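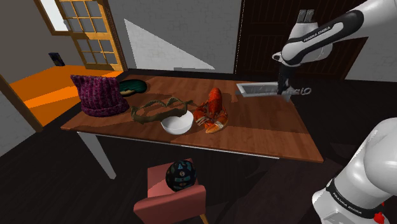

Why does a small shop need to count its goods if it already writes down every sale?

The sales book tells us only what has gone out through the till. Goods also leave a shop in other ways, and some goods that we believe we have were never delivered at all. A count is the only way to compare the book with the shelf.

Chapter 4
Stock and Stocktaking

In Chapter 3 we followed the money through a small business for one month. We looked at the cash book, the bank account and the bills that were not yet paid. In this chapter we follow the goods. For many shopkeepers this is the less pleasant part of the work, and it is often left until the last evening of the year. The result is usually a tired person with a pencil, and figures which must be corrected in the spring.

The word "stock" has a narrow meaning in this book. It means the goods that a business holds in order to sell them. The shelves, the till and the delivery bicycle are not stock, even if the owner would gladly sell the bicycle. Goods left with us by another person for sale are also not our stock, although they stand in our shop. We return to this second case in section 4.5, where it causes more trouble than one would expect.

4.1 A shop in Skurnero

Most of the exercises in this chapter use the same business. Vollel is a general shop in the small town of Skurnero. It was opened by Ermira Dervishi, who before that kept the accounts of a building firm. She sells winter clothing, kitchen goods, rope, hooks and other small hardware, and a few things for travellers. The shop has one room for customers and one store room behind it, with a door so low that the larger boxes must be opened outside.

In the first October of trading, Ermira compared her stock book with her shelves for the first time. The book showed 523 items. The shelves and the store room together gave two fewer. She was pleased with this, and at first she wanted to write the loss in the book and go home. Then she checked the goods line by line and found that the true picture was much worse: many lines were short, and many others were over by nearly the same number. The small difference at the bottom of the page had hidden 55 separate mistakes.

This story contains the first rule of the chapter. A total can be almost right while the lines above it are wrong. For this reason we always compare stock line by line, and we look at the total last.

4.2 What is one item?

Before we can count, we have to decide on a unit. A hat is easy. Gloves are sold in pairs, so a single glove is a problem for the shelf and also for the book. Rope arrives on a roll and is sold by the metre. Chain may be bought by weight and sold by length — and a customer may come in for one link only.
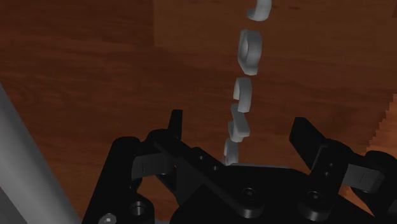 Figure 4.1 Light grey chain links above a wooden tabletop.

The unit of purchase and the unit of sale do not need to be the same, but the stock book must use only one of them. We recommend the unit of sale. When goods arrive, the quantity on the supplier's paper is changed into this unit on the same day, and both quantities are kept on the paper. Ermira's supplier, Skimham, delivers hooks in boxes. She writes single hooks in the book. After one large delivery the line for hooks stood at 1146, and a helper who thought that these were boxes told a customer there was enough for the whole district.

Write the unit at the head of every page, also where it seems clear to you. The person who reads the page next may be new in the shop.

4.3 Words used in this chapter

Opening stock: the goods held at the start of a period.
Closing stock: the goods held at the end of the same period.
Line: all goods of one kind, size and price, written together.
Shortage: the quantity by which the shelf is below the book.
Surplus: the quantity by which the shelf is above the book.

Before you go on to section 4.4, take one cupboard in your home or workplace. Write down from memory what it holds and in which units. Then open it, make a second list, and keep both papers for Exercise 1.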